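**Lanus party packing set – for the table**

The Lanus set is made for people who prepare a birthday at home and want all small things together in one place. You receive a black cardboard box with a hand hole in the side, zip-top bags, packing foam and one package of balloon glue.
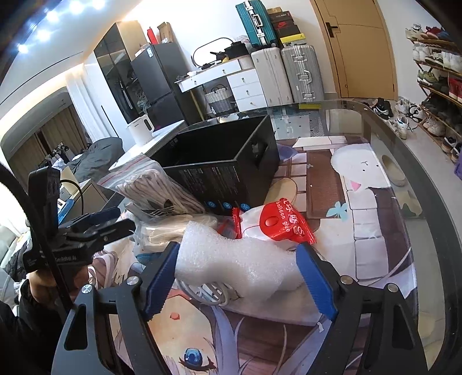 Please order before 2 p.m. and we send it the same day from our shop in Drarton. The box can be used again – many customers keep it for the next party. Extra zip-top bags are sold in packs of 42.

Returns are accepted within 8 days if the glue is not opened. For larger orders, write to Nektarios Deligiannis at Lelletti.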